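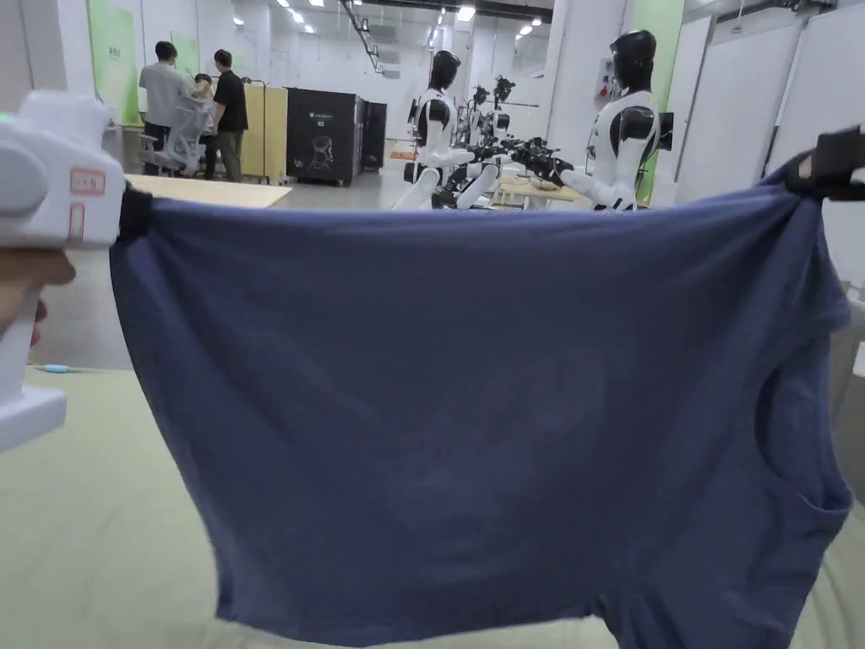

Dark T-shirt, held up by its two upper corners above a pale green table. Stage label: spread.

Jekness

Readme and data card for the T-shirt folding set

Jekness is 700 recordings of T-shirts being picked up, spread, laid down and folded on a table, with labels for what the cloth is doing at each point. It comes with a folded/not folded mark for every recording, which is the part most people want and the part we would trust least. Please read the section on fold marks before quoting a number from it.

Contents

recordings/ one folder per fold, numbered
labels/stages.csv start and end of each stage
labels/folds.csv the final mark and the free-text note
garments.csv size, colour, sleeve, fabric from the care label
splits/ train and held out
CHANGES.txt

The numbers in folder names follow the order in which the recordings were filed, which has very little to do with the order in which they were made. Someone will try to plot skill against folder number. The curve will look lovely and mean nothing.

What is folded

There are 16 garments, all short-sleeved T-shirts. Earlier plans had shirts with buttons, a hooded top and a pile of tea towels, and all of that was dropped. The tea towels went because they were too easy: a rectangle stays a rectangle, and any method that can find four corners looks clever on one. A T-shirt has shoulders, a neck hole and two sleeves that flop wherever they like, and it is much harder to flatter yourself with.

The shirts were bought through Belhaj as a mixed lot. Colours lean towards dark blue, grey and black. Whites are thin on the ground and there are no stripes or large prints at all, so nothing in the set says anything about folding a patterned shirt. We have been asked whether colour matters. It probably does. On a dark shirt the folds show up as faint shading and a sleeve lying on the body is easy to miss, even for a person labelling at leisure.

Fabric is copied from the care labels. Gerardo Pace thinks two of those labels are wrong and that the shirts are blends. We have left the labels as they are and put a question mark in the notes column.

Nothing was ironed. Shirts were washed before the first recordings and again once halfway through, after which the older ones hung differently, softer and with more curl at the hem. garments.csv has a column called wash with a value of 1 or 2. If you mix the two, say so.

Stages

A fold is cut into these stages:

heap: the shirt is on the table in no particular shape
lift: some part is off the table, and the shirt has no clear shape yet
spread: held at two points, with the cloth hanging or sagging between them
lay: going down onto the table
sleeves: one or both sleeves turned in
halves: folded across the middle, once or more
done: let go and left alone

Spread is the stage that decides the rest. If the two points are the shoulders, the body hangs more or less square and the laying down is simple. If one of them is a sleeve end and the other is a hem, the shirt goes down as a twisted strip and whoever is folding spends the remaining time pulling at it. We give spread its own quality column, with values good, poor and unclear. There are a lot of unclears. I would sooner have those than a column of confident guesses.

The boundary between lift and spread is the weakest in the file. Our rule says spread begins when both points are held and the cloth between them is free of the table. A hem that drags on the table for a moment breaks the rule on paper, and the labellers did what people do, which was to use their eyes and move on. Differences of half a second between labellers are normal. Anyone reporting timing finer than that is measuring us.

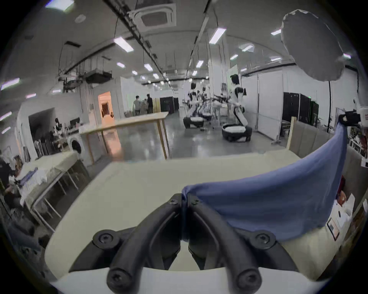 Blue cloth held at two points, sagging in a wrinkled band over a pale cream tabletop.

Cases like the blue one are why the unclear value exists. From a close view the cloth fills a good part of what you can see, it is slanting and creased, and there is no neck or sleeve to tell you which way round you are. The held points may be good ones. I would not put money on it either way from a single still, and I would be suspicious of a method that did.

Colours should not be compared between views. The same blue can read as slate in one and far brighter in another, and tabletops drift between cream and green in the same way. We have not corrected any of it. If you need the colour of a garment, take it from garments.csv, where it was written down by a person with the shirt in hand.

Fold marks

Each recording ends with one mark: folded, partly, or not folded. It looks tidy. Some background.

The first version used the Rosterico scale, which scores a finished fold from nought to ten on squareness, flatness and hidden sleeves. We tried it on a small batch with 3 labellers and got three opinions. One of them scored the same fold a four before lunch and a seven after. A ten-point scale for something people cannot judge to within three points is decoration, so we threw it out and went to three words.

Three words helped. They did not fix everything. The boundary between folded and partly still depends on what you think a folded T-shirt is. Viola Melis grew up in a house where the sleeves go in first and the shirt ends as a neat oblong with the neck on top, and anything else is a bundle. Gerardo would put almost any flat rectangle in the drawer. Both are reasonable ways to keep a drawer. The written rule sides with Viola on sleeves (no sleeve may stick out) and with Gerardo on everything else, and you can see the compromise in the notes:

"Neck inside. Rectangle though. Folded."
"Sleeve tip showing, left. Partly."
"Would unfold if you picked it up. Folded, as lying."
"Rolled? Not folded."

The third of those matters. A fold is marked as it lies on the table. No one picked it up, carried it or put it on a shelf to see if it survived. A method that makes flat, slack rectangles which fall open in the hand will score very well on Jekness. We know. If your question is whether the laundry can be put away, the mark does not answer it.

Labels were made by Viola and Gerardo, with a third labeller for the disputed ones. The third labeller could see the first two marks, which was a mistake. It means the agreement figure we used to print was flattering, and we have taken it out until the disputed recordings are marked again blind.

Looking through it

The stage files open in anything that reads a CSV. We use Wavlow to step through a recording with the stages along the bottom, mostly out of habit. It rounds times to the nearest tenth when it saves, so keep a copy of labels/ before you edit with it. One of us did not, in March, and the rounded stage times from that afternoon are still in there. CHANGES.txt lists the folders.

Splits

Held-out garments are separate from training garments. Please keep it that way. With so few shirts it is tempting to split by recording, and the numbers jump when you do, for the dull reason that the same shirt creases in the same places. An old fold line across the chest is practically a signature.

Even with the split done properly, the held-out shirts came from the same lot as the others. I would not call a good score on them evidence about shirts in general. Try it on your own drawer.

What we would not use it for

Speed. Some folds were done slowly on purpose, some were done slowly by people who were tired, and the files do not tell you which.

Comparing one folding order with another. Sleeves-first is far more common, so it has had more practice, and it will look better than it deserves.

Anything larger or smaller than an adult shirt. Children's sizes were in the plan and never got bought.

Claims about damage or wear. Nobody checked seams.

Known problems

Two folders hold the same fold filed twice under different numbers. Both are in training, so the held-out scores are unaffected.

The garment number is missing in a few rows where the shirt is black and the labeller could not tell which black one it was. Blank means blank. Do not fill these in from the neighbouring rows, as shirts were swapped between folds.

"Sleeves" is sometimes used for a single sleeve with the other never touched. A column for left and right was started and abandoned; ignore sleeve_side, it is mostly empty and where it is filled it is the folder's left in some rows and the shirt's left in others.

The stage "done" runs to the end of the recording, including any fiddling with a corner afterwards. If you care about fiddling, you will have to look for it yourself.

Corrections

Send them to Gerardo with the folder number and the stage. Disagreements about whether something counts as folded go to Viola, who will want to see a picture of how you do yours.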